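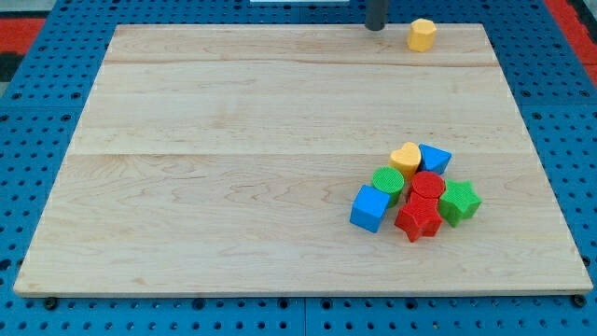

Maple board, three planks, top side

Oiling a glued maple board, first coat went patchy
Posted in Kitchen and Wood by Erhan Çetinkaya

Hello all. I have a big maple board which I want to use for rolling dough, mostly for börek and sometimes bread. My neighbour Matić glued it in May and I did the sanding by myself. I went to 120 and then to 220 grit, and stopped there.

Yesterday I have put the first coat of mineral oil on the back side, to test. After one night it looks patchy. Near the knots and where the grain is swirling the colour is much darker, and in other places it looks like I did not put any oil at all. The top side is still without oil and I would like to do it properly.

My questions are these. Should I have wet the wood before the last sanding? How many coats does it need before I can put flour and dough on it? And is it a problem to oil over the glue seams? I read one page which says the oil makes the glue weak, and another page which says this is nonsense. I do not want a shiny finish. I also have a half jar of beeswax paste from the Tandow market but I don't know if it goes before the oil or after.

Thank you for your patience with my English.

Stasach
Maple does this. The swirly parts have end grain coming up to the surface and they drink more than the rest. It is not a fault in your sanding. Keep going with more coats and the difference gets smaller, although it will never go away completely, and I would not want it to, it is the nice part of maple.

For the top side:

Wipe it with a damp cloth and let it dry fully. The fibres will stand up and it will feel rough like a cat's tongue. Sand lightly by hand with 220, along the grain, only until it is smooth again. Brush off the dust.

Warm the oil by standing the bottle in a bowl of hot tap water. Pour on more than you think is right, spread it, and leave it 8 hours. If you see dry spots in the first hour, give those spots more. Then wipe off everything that stays on the surface.

Do this four times. My board is smaller than yours sounds and it took 200 ml in total, both sides. Do the edges too, people forget them, and the ends of the planks are the thirstiest of all.

Cured wood glue does not mind mineral oil. What opens the seams is water, so don't leave the board in the sink and don't wash only one side. Wax goes last, a thin layer, buff it the next day.

Lurna
just use olive oil, my grandmother did it all her life and no problem

Stasach
Lurna, I must disagree a little. Olive oil does not dry and after some months it can smell rancid, especially in a closed cupboard. If the board is used and scrubbed every day maybe you don't notice it. For a dough board I would stay with mineral oil.

Erhan Çetinkaya
Thank you both. I did the damp cloth this morning and it was exactly rough like you wrote. My bottle is only 100 ml so I will buy another one before I start the top. I will write again after the wax.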